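Tirkstead Community Boards > Home & Table > Hosting and Parties

Thread: White plastic serving trays, worth it or just more clutter?

porchlight_deb
Posted 2025-07-14

OK so I am doing drinks and snacks for my sister's birthday in our back room and I have gone down a hole with trays. I own one nice bamboo one and it holds five glasses if you squeeze. I need more carrying surface than that! I was at the Sandhu outlet on the weekend and they had a whole stack of plain white plastic ones, shallow, rounded corners, nothing fancy, and I stood there like a lemon for ten minutes and left without any.

My husband says we have "100 trays already" (we have two, one is for boots). Does anyone use the white plastic kind for real, with company over? Do they look cheap once the food is on? Do they stain? I have a gray table and I'm thinking white might look kind of crisp on it.

gravyboat7
Replying to porchlight_deb

Get them. I have four and they come out for everything. Yes they look like cafeteria trays when they're stacked in the cupboard but put a pile of sandwiches on one and all anybody sees is sandwiches.

Stains: tomato sauce will get you if you leave it overnight. Baking soda paste, half an hour, rinse. Turmeric is forever, I'm sorry to say. I've got one with a yellow patch shaped like Ohio.

M_Tolliver
I'm going to disagree with gravyboat. I had the white plastic ones and gave them all away in January. Mine scratched if you so much as looked at them, and then the scratches went gray and no paste in the world shifted that. Anybody cutting a lime directly on the tray (my brother-in-law, every time) will finish it off.

Metal or melamine. Spend the extra once. I got a Tiltevach melamine one and it has been through the dishwasher every week with no trouble.

gravyboat7
Well sure, if people are cutting limes on it! Put a board out. Mine are going on eight years old and they're fine from arm's length.

porchlight_deb
Ha, we do have lime people in this family. Good point about the board.

Nasrin Ansari
Hi Deb, I do a lot of kids' parties and church lunches, so I have opinions. For drinks I care way more about the rim than about what the tray is made of. You want a raised edge, even a small one, all the way round with no gaps. The pretty ones with cut-out handles are fine until something tips, and then it runs straight out through the handle and down your skirt. Ask me how I know.

The rounded-corner ones wipe out much easier too. Square corners collect crumbs and you end up in there with a toothpick.

I keep one tray by the drinks and one by the food and I set it all up the night before with nothing on it, just to see where things sit and whether people can get past each other. It looks silly, empty trays on a table, but I've caught a lot of problems that way. Last time I had the tray so far back that the smaller kids would have been reaching over the bottle.

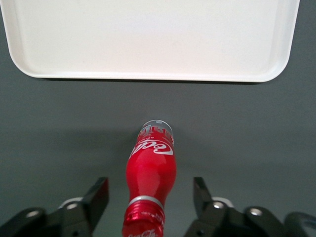

Now I put the food tray toward the wall and the drinks on the near side, because drinks are what people come back for over and over. Food they load up once, maybe twice. If you do it the other way you get sleeves in the dip all evening.

And please don't carry full bottles standing up on a tray, I don't care how good the rim is. Carry the glasses on the tray and bring the bottles in your hand.

porchlight_deb
Oh this is so useful, thank you Nasrin!! I would have put the drinks at the back for sure – I always think of them as the tall stuff that goes behind. Setting it up the night before is going on the list.

M_Tolliver
Agree about the bottles. Disagree about drinks in front, though. At our place that just makes a traffic jam, everyone stands there pouring and the people who want chips can't get in. We put drinks on a separate table across the room. Problem solved.

Nasrin Ansari
If you have the room for two tables, absolutely! I usually don't. Church hall, yes. My dining room, no chance.

kettle_and_co
Butting in to ask, what do you all do about the tray sliding? I have a smooth tabletop and a plastic tray on it just skates. My mother-in-law leaned on the edge of one at Easter and it shot off sideways with 30 deviled eggs on board. We saved most of them.

gravyboat7
Damp dish towel underneath, folded flat. Or a piece of that rubbery shelf liner, cut smaller than the tray so it doesn't show. I use the liner. The towel works better but it leaves a wet rectangle and then someone puts a napkin in it.

kettle_and_co
Shelf liner, why did I never think of that. There's a roll of it under my sink right now.

fennimore
Late vote for plastic here. I have both kinds and the melamine one stays in the cupboard because it weighs a ton once it's loaded. My wrists are not what they were. I can carry a plastic tray with seven glasses on it down the back steps and the heavy one I can't even get through the screen door.

One warning, the big Flukow ones flex in the middle. Get a medium size and make two trips.

M_Tolliver
Fair about the weight. I'll give you that one. I still wouldn't go back.

porchlight_deb
Update for anyone who cares (my husband does not). Went back to Sandhu at lunch and got three mediums, white, rounded corners, full rim. I checked every one for gaps like a crazy person. They do look nice on the gray, a bit plain with nothing on them, but there'll be food. I also bought a small cutting board just for the limes.

Still undecided on drinks in front or on their own table. I could clear off the sewing desk, I suppose, but then where does the sewing go?

gravyboat7
On the bed with the coats, same as everyone.

Nasrin Ansari
Have a lovely party Deb! Let us know which way you set it up, and how many of the trays come back without lime marks.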